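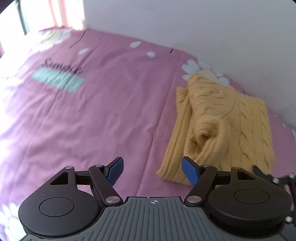 Fig. 1. Pink bedsheet, on the bed.

20 January 2021
Colour bleed from dyed cotton bedding, hot wash series, continued

Carried on from the June notes. Swatches this time are the red pillowcase cloth from Plestum and the navy from Iglesias, both plain weave cotton, both supplied unwashed. Adjacent fabric is undyed cotton on one face and undyed wool on the other, stitched along one short edge only. Nerea cut and stitched all of them yesterday so the tension should be the same throughout.

Bath: 610 ml softened water, detergent at 2 g per litre, no bleach. 70 °C held for 30 minutes. Pots sealed and turned in the tumbling bath, steel balls left out. Rinse cold, squeeze, open out, dry flat away from the window. Controls went through the same cycle in plain water.

The bath overshot on the first heat and took a while to settle. I discarded that load and started again with fresh swatches. Igor thinks the probe is reading low when the lid is up. I put the lid down before loading the second time and the trace was flat. Needs checking against the glass thermometer before anyone uses the bath for wool.

Results, graded against the grey scale in the light cabinet, Abla and me separately, then compared:

Red, cotton face: clear stain, even across the strip, darker along the stitched edge.
Red, wool face: faint stain, warmer in tone than the cotton.
Red, change in own shade: slight, a little flatter.
Navy, cotton face: very slight, Abla graded it half a step better than I did.
Navy, wool face: none that either of us could see.
Navy, change in own shade: none.
Controls: red stains the cotton even in plain water, less than with detergent. Navy control clean.

The red control is the useful one. If dye comes off in plain water it is most likely loose dye left on the surface after dyeing, and the detergent is only helping it along. That points to poor soaping off at the mill. It would also explain why the second wash in the June set stained so much less than the first. The rinse water was not kept in June so I can't go back to it. Rinse water from today is in the labelled bottles at the back of the fridge, please leave it there.

Against this: Telmo says the red from Drerham was soaped twice and still bled at this temperature. I have not seen his sheets. Asked him for the dye recipe, in particular whether the fixing alkali was changed when they moved to the shorter cycle. Underfixed dye and badly rinsed dye look the same on the adjacent strip after one wash. Repeated washing of the same swatch ought to separate them.

Light cabinet: left tube flickers for the first few minutes. Let it warm up before grading.

To do
Rewash the red swatches with new adjacent fabric each time, same bath, until the cotton comes out clean or stops changing.
Same again at a lower temperature, using uncut cloth from the same roll.
Rub test, dry and damp, on red and navy before any wash.
Ask Nicanor whether Ploltora will release the pale shades. No point ordering more wool strip until he replies.
Probe check, Igor.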